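Print this page | E-mail this page

Ticket: sheet music prints with the bottom staff missing
Product: Zarnenar Score Library
Status: solved, left open for comments

Hello again, and thank you for being so patient with us! We know how maddening it is to sit down with a fresh printout and find the bass line gone. You told us you have 1,033 scores in your library and that only the ones brought over from your old Sidach folders are affected, which was a great help (truly, it saved us a good deal of poking about).

Step 1. Check the paper size

Open one of the bad scores and choose Page Setup. The Sidach files were saved for a taller sheet, so the last staff drops off the bottom when you print on Letter. Pick Letter, tick "Fit all staves," and print page 2 as a test. If your music stand is a narrow one, leave the margins alone for now. 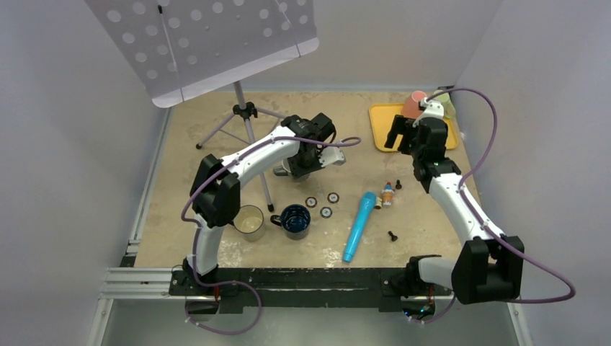 Step 2. Fix the rest in one go

Select the whole folder, then Tools, then Apply Page Setup. Our own test library has nearly 3,000 scores and it took 22 minutes, so do put the kettle on. Please keep the window open until the bar is full.

Update, March: you wrote back that the hymn arrangements are fine now but the title font looks squashed. We see the same thing here and have passed it along as a separate ticket.

E-mail this ticket | Print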